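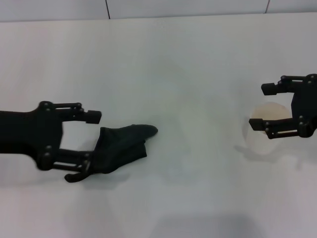
Bukola Bashir writes that the mare wash bay should be checked before stallion inspections start, as the matting lifted near the drain last May. Added as item 3.

Torkeck Stud - pre-inspection checklist, presentation day
Completed by Selma Vukčević

1. Triangle track footing: OK. Harrowed to the long side. Soft patch at the far corner filled and rolled.
2. Free-jumping lane: OK. Cups and poles sound, two cracked wings replaced.
3. Wash bay matting: NOT OK. Still lifting at one edge. Bay closed until it is screwed down.
4. Float parking: OK. Room for 40 floats with the bottom paddock open.
5. Horse IDs: one query. Microchip for Lokuvent reads correctly, but the catalogue lists him as lot 261 and the head number is 487. Office to fix.
6. Passports and vaccination pages: Lillero's booster is in date. Tamošiūnaitė filly still to come.
7. Bridles and lead reins: OK. Stitching checked on all in-hand bridles, one chin strap binned.
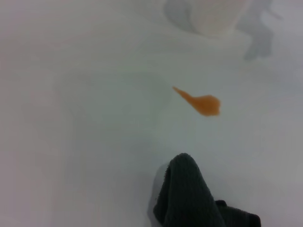 Orange mark on a white surface.

8. Stable doors and kickboards: OK. Bottom bolt stiff on the end box, greased.
9. Fire extinguishers: tags current in both barns. The one by the feed room had hay stacked in front - moved.
10. Vet access: gate to be unlocked 90 minutes before the first horse is presented.

Recheck items 3, 5 and 6 at 4 pm. Initial beside each one.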